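Über uns

Gindance prüft Steuerungen für ortsfeste Roboterarme, bevor sie an realer Hardware betrieben werden. Auftraggeber sind Hersteller von Küchen- und Laborautomation sowie Hochschulinstitute. Geprüft wird zuerst in der Simulation, danach am Prüfstand in Dadstead. Wir entwickeln keine eigenen Roboter und vertreiben keine Steuerungssoftware.

Was wir prüfen

Schwerpunkt ist das Verhalten im Fehlerfall: Ausfall eines Sensorsignals, verspätete Befehle, widersprüchliche Zustandsmeldungen, Greifversuche am falschen Objekt. Ob eine Aufgabe im Normalbetrieb gelingt, weisen unsere Kunden in der Regel selbst nach. Wir untersuchen, was die Steuerung tut, wenn eine ihrer Annahmen nicht zutrifft, und in welchem Zustand der Arm dabei stehen bleibt.

Die Simulationsumgebung trägt intern den Namen Trevor. Sie bildet Arm, Arbeitsfläche und Gegenstände ab und protokolliert jeden Befehl mit Zeitstempel. Grolis ist das zugehörige Auswertewerkzeug. Es vergleicht die Protokolle mit den Sicherheitsregeln des jeweiligen Auftrags und markiert jede Verletzung. Beide Programme werden bei uns gepflegt und sind nicht einzeln erhältlich.

Der Herdfehler

Unsere heutige Arbeitsweise geht im Wesentlichen auf einen Fehler zurück, den wir selbst übersehen haben. In einer Prüfreihe mit 3512 Durchläufen sollte die Steuerung einen Topf auf eine Kochplatte stellen und diese über einen Drehknopf schalten. Grolis meldete keine Regelverletzung, der Bericht wurde freigegeben. Bei der Übertragung auf den Prüfstand fuhr der Arm mit dem Greifer in den Bereich über der eingeschalteten Platte und blieb dort nach einem Kommunikationsabbruch stehen. Der Not-Halt wurde von Hand ausgelöst. Verletzt wurde niemand, eine Kabelführung am Handgelenk musste ersetzt werden.

Die Nachprüfung ergab, dass die Regel »heiße Zone« an den Schaltbefehl gekoppelt war und nicht an den Zustand der Platte. War die Platte bereits zu Beginn eines Durchlaufs eingeschaltet, lag kein Schaltbefehl vor, und die Zone galt als frei. In 111 der 3512 Durchläufe hätte die Regel ansprechen müssen. Die Steuerung des Kunden enthielt einen davon unabhängigen zweiten Fehler: Nach einem Verbindungsabbruch hielt sie die letzte Position, ohne zuvor in eine sichere Lage zurückzufahren. 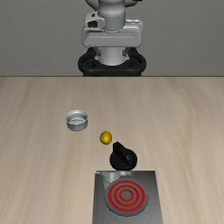 Simulation und Nachstellung

Die Anordnung mit Topf, gelbem Ball, schwarzem Drehknopf und Herdplatte verwenden wir seither als festen Prüfaufbau. Die Spulen sind rot leuchtend dargestellt, der Topf steht abseits auf der Holzfläche. Geprüft wird aus diesem Ausgangszustand, ob die Steuerung den Zustand der Platte selbst ermittelt oder ihn aus der eigenen Befehlsfolge ableitet. Der Ball gehört nicht zur Aufgabe. Er dient als Störobjekt für die Objekterkennung und darf nicht gegriffen werden.

Der Aufbau wird mit jeder neuen Version einer Steuerung vollständig durchlaufen. Verschoben werden dabei die Positionen der Gegenstände, die Signallaufzeiten und der Zeitpunkt eines simulierten Verbindungsabbruchs. Eine Version gilt als nicht bestanden, sobald der Greifer in einem einzigen Durchlauf innerhalb der heißen Zone zum Stillstand kommt. Eine Verrechnung mit erfolgreichen Durchläufen findet nicht statt.

Änderungen am Verfahren

Mit der Verfahrensanweisung vom 25.05.2018 gelten folgende Festlegungen:

Sicherheitsregeln werden an Zustände gekoppelt, nie an Befehle.
Jede Regel wird vor Beginn einer Prüfreihe mit 10 absichtlich fehlerhaften Durchläufen getestet. Spricht sie in einem davon nicht an, beginnt die Prüfreihe nicht.
Berichte ohne jede Regelverletzung werden von 2 Personen gegengelesen, die am Auftrag nicht beteiligt waren.
Die Übertragung auf den Prüfstand erfolgt zunächst mit stromloser Platte. Der Zustand »eingeschaltet« wird dabei nur gemeldet.

Kunden, deren Berichte mit der fehlerhaften Regel erstellt worden waren, haben im September desselben Jahres eine korrigierte Fassung erhalten. Die Neuauswertung erfolgte auf unsere Kosten.

Grenzen der Simulation

Trevor bildet Temperaturen nicht physikalisch ab. Eine Kochplatte hat im Modell zwei Zustände, Restwärme wird über eine einstellbare Nachlaufzeit angenähert. Ebenfalls nicht abgebildet sind die Alterung von Kabeln, Verschmutzung von Sensoren und Spiel in den Gelenken. Aussagen hierzu treffen wir ausschließlich auf Grundlage von Messungen am Prüfstand. Ein Prüfbericht von Gindance ersetzt keine Konformitätsbewertung und keine Risikobeurteilung der Gesamtanlage.

Standort und Anfragen

Büro und Prüfstand befinden sich in Dadstead. Besichtigungen sind nach Anmeldung möglich, während laufender Prüfungen jedoch nur von außerhalb des Schutzzauns. Für ein Angebot benötigen wir die Schnittstellenbeschreibung der Steuerung, eine Liste der vorgesehenen Aufgaben und, falls vorhanden, die Protokolle früherer Störungen. Fehlerprotokolle werden vertraulich behandelt und nach Abschluss des Auftrags auf Wunsch gelöscht.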